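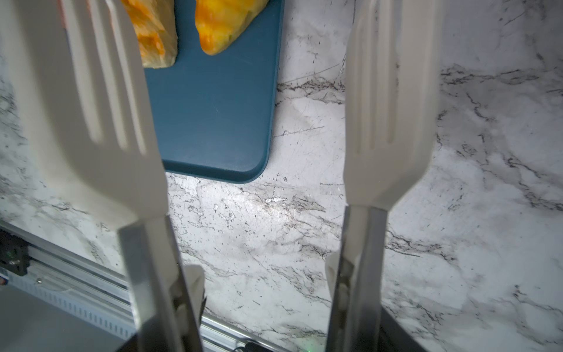
> What size tray should we use when reheating pastry for the afternoon service? Two pieces look lost on the big one.

The small rectangular one. Leave a finger's width between pieces and between each piece and the rim, and don't fill the spare area with anything else.

A few notes for the list, as the Clokberg page predates the new trays:

– Flerutport lists the small tray as item 3410 and the large as 469. The lids do not interchange.
– Reheat on the oven's own rack and move the pastry to the tray afterward. The coating on the Skemach trays marks easily, so no metal turners.
– Lift from the long side, with the turner flat. Puff pastry sheds its bottom layer if it is picked up by a corner.
– For plain puff I use 125 C with the fan off. Filled pieces need longer, and I have no figures for the Messina oven.

I would hold 2 pieces to a tray for table orders. The counter display is a separate matter – the trays there are deeper and the spacing rule above doesn't carry over.

Corrections to the item numbers are welcome before the March order.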